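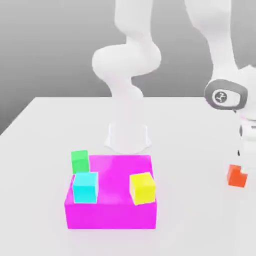 Fetby puts out new house rules for reporting simulated robot runs

I've been waiting on this one since spring, so forgive me if I get a little excited about what is basically a nine-page PDF. Fetby, the small robot software shop out in Zostotthorpe, posted its reporting rules for simulated pick-and-place work this September, and as far as I can tell they mean to stick to them, even when the numbers come out ugly.

The short version: if you put cubes in a bin in a simulator and then tell people how well your arm did, you have to say what you counted. Sounds obvious, right? I used to write up these tests for a living and I can tell you I've read plenty of reports where "success" meant the cube touched the bin at some point. Touched it! It could have bounced out and rolled off the table and it still went in the win column.

Under the new rules a cube counts as placed when it's inside the walls, the gripper has let go, and it has stayed put for 2 seconds. A cube that's still in the fingers when the clock runs out is logged as "held," on its own line, and doesn't get rounded up. A cube sitting tilted is fine as long as it's in and at rest, unless the task text asked for neat stacking or lining up. I like that last bit, because people have been arguing over tilted blocks for as long as I've been around this stuff.

Crisóforo Bautista wrote most of it. I got him on the phone for twenty minutes (he was eating lunch, I was too, it was very professional) and asked what set it off. He told me they'd gone back over 227 old runs from their own Bhuiyan task set and had two people score them separately without talking. "We agreed on the easy ones and fought over the rest," he said. "Same cube, same bin, and one of us says yes and the other says no. So what were we publishing all that time?"

The two-arm part is where I think most labs will have to change something. Right now a lot of setups with two arms on one table report a single score, and you can't tell which arm did the work. Fetby wants each arm logged by itself, including the time it spends standing still. If one arm does every pick while the other one waits, that has to be in the table. They also want every contact between arm and arm, or arm and bin wall, written down with a time stamp, even the light brushes that don't change the result. Simulators are pretty forgiving about that sort of thing, and a brush that costs you nothing on screen could mean a stopped cell on a shop floor.

Then there's the count. A headline number now needs at least 1000 runs behind it, with the starting spots of the cubes shuffled and the random seeds posted. Anything under that can still be shared, but it gets labeled "early." And the word "simulated" has to appear in the caption or the first line of anything that goes outside the company, slides included. I cheered a little at that. I've sat through talks where I was ten minutes in before I worked out there was no real robot anywhere!

Not everybody's thrilled. Abundio Rosales runs the test group at Dama, which shares some task files with Fetby, and he thinks the 1000 figure is hard on small teams with slow machines. He'd have set it at 80 per task and asked for error bars. I see his point, and I asked Bautista about it. He said they'd look at it again after people have lived with the rules for a while, though he didn't sound like a man about to budge.

My own gripe is different. The rules say next to nothing about lighting and color. If all your cubes are bright solid colors on a plain white table, your vision system is having a pretty nice day, and I'd like reports to say so up front. Lwazi Msimang, who edited the draft, wrote back to me that a section on backgrounds and object colors was cut for length and is supposed to come back in the next version. Good. I'll be nagging.

The rules are free to copy, and Fetby says outside teams can use them with or without credit. There's a one-page checklist at the end, and if you only read one page, read that. Comments go to the address on the cover sheet, and Msimang asks that you give the rule number you're complaining about, so she doesn't have to guess.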